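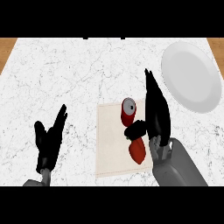
4. From the simulated table to the bench

4.1 Why the table came first

Both arms were still in pieces when we began this part of the work. The left shoulder bracket had to be printed again after a bad layer split, and the right forearm was waiting on bearings. Corkusdale is a shared workshop, so the bench we use is also used for bicycle repair, lamp wiring and, in April, a very large kite. We could book it on weekday evenings, and everything had to come off it when we left. A simulated table was the one place where we could leave a setup standing overnight and find it in the same state the next day. We were surprised by how much we enjoyed working there, and by how many choices about the real build came out of it.

The simulator is Histarville, our own small package, which wraps a stock physics engine and adds a scene file format, a camera model and a link to the glove controller described in Section 3. The arm pair is called Carkel in both its real and simulated forms. Where the difference matters we write "bench Carkel" and "sim Carkel."

4.2 Scene contents

Each scene is a tabletop, a set of ordinary kitchen items, and the two arms reaching in from the near side. The camera sits where the head of a seated person would be, looking forward and down. We tried a side camera first and gave it up within an evening. With the view from the head, the person wearing the gloves needs almost no practice: your hands go out, and the black hands go out too. It is a lovely feeling the first time it works, and visitors to the workshop lined up to try it.

Figure 2, at the head of this section, is a render from one of these sessions. The table is the marble one, with a soda can and a vegetable together on the right half of a cream placemat and a plate farther off to the right. The right hand is working among the items, its thumb lying between the can and the vegetable, while the left hand is empty over the bare stone. We picked this render because it has most of our troubles in it at once: two items standing close together, a hand covering part of what it is reaching for, and a second hand that has nothing to do yet.

The scene file lists the items, their starting poses and the surface under them. Surfaces are swapped freely. Marble was added late and turned out to be the most useful one we have. Its veins are thin, gray and irregular, and an early version of our edge finder took them for the outlines of objects. It had done very well on a plain tabletop. On marble it drew boxes around nothing at all. We kept marble in the regular mix from then on, and the fix (comparing color as well as brightness along each edge) later helped on the real bench, which is covered in old knife scars and glue.

Placemats serve a different purpose. They give the person at the controls a goal that can be put into words: move this onto the mat, take that off it, leave the mat clear. They also make scoring easy, as the mat is a rectangle with known corners and the simulator can check whether an item's base falls inside it.

4.3 Hands

The hand design is the part we are proudest of. Each hand is black with a gray wrist, and the simulated version uses the same joint layout and the same finger lengths as the printed one. The outer shells are simplified for contact. Every finger segment becomes a capsule, and the palm becomes a short stack of boxes. This loses the small ridges on the printed fingertips, and the loss is felt most with smooth, rounded items. A pepper that stays put under the real fingertips will sometimes slide out from under the simulated ones.

We first tried to repair this by raising friction on the whole hand. It made the pepper behave, but the backs of the fingers then dragged against everything they brushed past, and cans began to topple when a hand was only being pulled away. Setting friction separately for the inner and outer faces of each segment worked much better. The inner faces are high, the outer faces are low, and the side faces sit in between. We recommend starting there to anyone building a hand of this type. It cost us a week to find and takes a few minutes to type in.

The thumb deserves a paragraph of its own. On bench Carkel the thumb is driven by a cord that runs through the wrist, and bending the wrist shortens the cord, so the thumb curls slightly on its own. Sim Carkel had no such effect at first. People who had practiced in the simulator would move to the bench, bend the wrist over an item and find the thumb arriving early. We added the coupling to the model as a straight-line term, measured with a protractor and a paper dial taped to the wrist. It is a crude fix and we are delighted with it. The early thumb is now there in both places, and people learn to reach with it.

4.4 Collecting reaches

A reach is one attempt to bring a hand to a named item, close on it, and either move it or let go. The person at the controls is told the item and the goal before the scene loads. We recorded 500 reaches in simulation and 125 on the bench. All of the bench reaches came after the simulated ones, so the people doing them already had some practice, and the 2 sets should not be compared as if they had been collected side by side.

Items were placed in one of three ways: spread out, paired, or crowded. In a paired layout, two items stand close enough that a finger can touch both at the same time. We expected crowded layouts to be the hardest. Paired layouts gave more trouble in practice, and watching the replays made it clear why. In a crowd, people slow down and come in from above. With a pair, they see a gap, trust it, and send the thumb straight in. If the gap is a little narrower than it looks from the head camera, the thumb nudges the taller item on its way to the shorter one.

The idle hand was another thing we had not planned for. Most reaches need only one hand, and the gloves report both. People's unused hands hover, point, drift toward the middle of the table and occasionally wave. We could have frozen the idle hand in software. We chose to leave it alone and record it, and we are glad we did. Several people began to use the spare hand as a fence without being told to, holding it near a can while the other hand worked beside it — a trick that none of us had thought of and that carried over nicely to the bench.

4.5 Moving to the bench

The move took 6 evenings. The first went almost wholly to the camera mount. In simulation the camera is a point in space, and it does not shake. On the bench it sits on a length of aluminum tube clamped to the shelf, and when both arms accelerate together the tube hums. A sandbag hung from the clamp quieted it. We also lowered the top speed of both shoulders, and nobody at the controls complained of the change.

Lighting came next. Our renders have soft, even shading, and the workshop has a fluorescent fixture directly over the bench. The metal top of a drink can throws that light straight back into the lens. We moved the bench one step toward the wall and hung a sheet of baking parchment below the fixture, well clear of the tube. After that the item finder could pick out cans again on most tries. A better answer would be to put hard overhead light into the renders, and this is already partly written in the current branch of Histarville.

Arruda, the script that lines up simulated and real joint readings, was run at the start of each evening. It moves each joint slowly through its range, compares the reading with the model, and writes out a table of offsets. The elbows hardly changed from day to day. The wrists drifted every time the arms were packed away, which we put down to the way the forearms rest on their sides in the storage crate. A foam cradle cut to the shape of the forearm casing reduced the drift, and a second cradle is being cut now.

4.6 What we would do again

We would certainly build the table first again. The simulated version let us argue about finger friction and thumb timing while the bearings were still in the mail, and it gave new members of the workshop a way to take part before there was any hardware to touch. We would add marble, or some other busy surface, on the first day. We would also model the cord coupling before letting anybody practice, as unlearning a late thumb proved harder than learning an early one.

Soft items are still missing. Everything in the present scenes is rigid, including the vegetables and the placemats, so a mat cannot bunch up when a finger catches its edge. On the bench it does so often, and people have become quite good at smoothing it flat again with the free hand. The scene files used here, with the friction values for each finger face, are those tagged 17 April 2019 in the Histarville archive, and the thumb dial is included there as a page that can be printed and cut out.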